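Last updated: Friday, 4.20 pm
Print this article
E-mail this article

The plate problem

A robot that puts the crockery away is always five years off. A new result from the Vistcombe lab is better than most, and still leaves you holding the tea towel

The number you will hear is 70. That is the percentage of attempts in which the Uren system, trained at Vistcombe over the winter and shown to visitors in May, picked up a plate lying flat on a table and stood it in a drying rack. The previous best from the same lab, on the same table, was 20. On a bar chart it looks like a revolution, and a bar chart is how most people have met it.

I spent a day with the paper and another with the people who wrote it, and I came away impressed by the work and doubtful about nearly everything that has been said of it since.

The method is easy enough to describe. Somebody steers the arm by hand through the job, over and over, while the cameras and joint sensors record what happens. The lab gathered 3,122 of these runs. A computer model then learns to predict the next small movement from what the cameras see. Plenty of groups do this. Where Uren differs is in the sorting. A second program, called Makori, scores each run and throws out the hesitant ones, the fumbles and the long pauses where the operator was thinking. The claim is that a smaller, cleaner pile teaches more than a big messy one.

It may well be so. But Makori was tuned by the same team that marked the final tests, on the same kind of plate, and the paper gives half a page to the question of how much it would matter if it hadn't been. I would have liked six.

Then there is the test itself. The robot had 254 attempts. In all of them the rack stood on a white table against a white wall, and it never moved by more than a hand's width. No forks, no mugs, no pan left to soak. A flat plate is a hard thing for a robot to pick up, I accept that. The rim sits low and there is very little to get hold of. Doing it most of the time is real progress. Doing it in a kitchen is another matter, and the paper is careful to say so in a paragraph that the press release left out.

The cameras do a good deal of the work. One rides close to the gripper and others look on from fixed spots, and the model leans on all of them. Take away the close one, the authors report, and the score falls most of the way back to where it started.

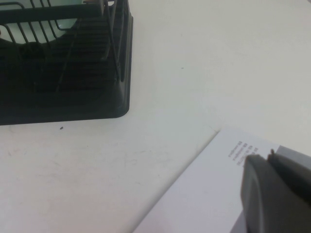
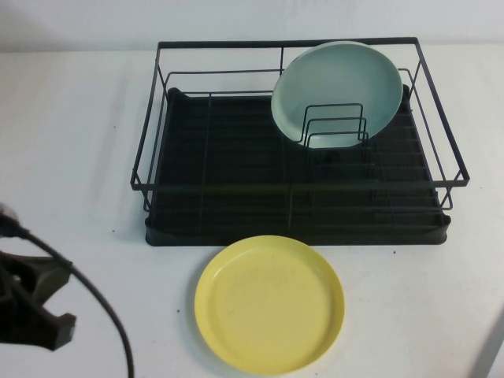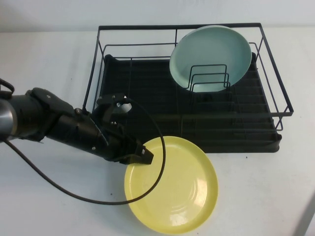

What would change my mind is dull and cheap. Send the trained model to another lab, with another table and a rack bought from a different shop, and let strangers count. The group at Brarnthorpe has offered to do exactly this. When I asked whether the offer would be taken up I was told it was "under discussion", a phrase I have heard in a lot of laboratories.

There is also the matter of what counts as a success. Under the lab's rules, a plate is put away if it stays upright for a few seconds after the gripper lets go. A plate that leans against the wires passes. So does one that goes in at the second try, as long as the clock hasn't run out. Marked more strictly, with one try and the plate properly in its slot, the figure drops, and you have to go to the appendix to find out that it does. The lab says the looser rule is standard in the field. It is, and the field should be asked why.

The team plans to add bowls next, and the sorting program will be released for others to try before the end of the year.

Related items
Who marks the robot's homework?
Folding a shirt, slowly: a morning at Brarnthorpe
Letters: our readers on dishwashers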